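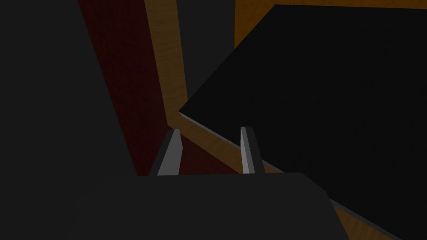
A flat black panel at a steep diagonal. Computer rendering.

January
By Morenike Nwankwo

HUSENT: Westov Hall will reopen to the public on a Sunday afternoon at the end of the month after being closed nearly 19 months for work on its ceiling, seating and sound. Doors open at 2 p.m. Admission on opening day is free, and no tickets are needed.

The hall, on Bashir Street in downtown Husent, has been used for concerts, school programs and public meetings for most of its life. It closed after an inspection found water damage above the balcony. The original plan was to repair the roof and reopen by the following fall. Once the ceiling was taken down, the city's building department asked for new wiring as well, and the hall's management decided to deal with the sound in the same closure.

"We had complaints about the echo for years," said Octavian Zamfir, general manager of Westov Hall. "If you sat under the balcony you could follow the music fine, but you lost most of what a speaker was saying. It made no sense to put the old ceiling back the way it was and then close again later."

The sound work was designed by Tiloris, an acoustics firm based in Husent. The firm took readings in the empty hall before the ceiling came down and again after the new one was in place. It recommended absorbing material on the rear wall, a different carpet in the side aisles and heavier curtains at the lobby doors. The stage floor was sanded and refinished but otherwise left alone. Performers who were asked during planning said they liked the way it sounded and did not want it replaced.

Seats on the main floor have been reupholstered. The balcony has new seats throughout, with more legroom than the old ones, and as a result the balcony holds fewer people than it did. A current seating chart is available at the box office. Subscribers whose former seats no longer exist will be offered the closest available seat at the same price, and letters about this have already been mailed.

Other changes include:

- Four wheelchair spaces on the main floor, with companion seating next to each
- A new hearing loop covering the main floor and the front of the balcony
- Larger restrooms on the lobby level
- A second entrance from the parking lot on the north side

The elevator to the balcony is not yet in service. The replacement motor was delivered late, and the elevator must pass a state inspection before it can carry passengers. Management expects it to be running by spring. Until then, patrons who hold balcony tickets and cannot use the stairs should call the box office to be moved to the main floor at no charge.

The opening program begins at 3 p.m. with a short set by the Husent Community Band, followed by the combined choirs of the city's middle schools. Tours of the backstage area and the projection booth will leave from the lobby between performances. Children must be with an adult on the backstage tour. The building closes at 6 p.m.

The spring season has four evening concerts, a weekend of short plays by local writers and the annual spelling contest, which was held in the high school gym while the hall was closed. Single tickets go on sale the day after the opening. Prices have not changed from the last full season.

Rental bookings are also being taken again. Community groups based in Husent will pay the lower rate they paid before, and the booking desk asks for applications six weeks ahead of the event. Groups that had paid deposits before the closure can use them toward a new date or ask for them back.

"A few groups found other rooms and they may stay there, and that's fine," Zamfir said. "Most of them have called already. The dance school called before we had a phone line back in the office."

Parking on opening day will be available in the north lot and on Bashir Street, where meters are not enforced on weekends. The lot behind the library will be closed for resurfacing.

Media contact: Morenike Nwankwo, communications office, Westov Hall, Husent. Reporters who want to see the hall before the opening should contact the office to arrange a time.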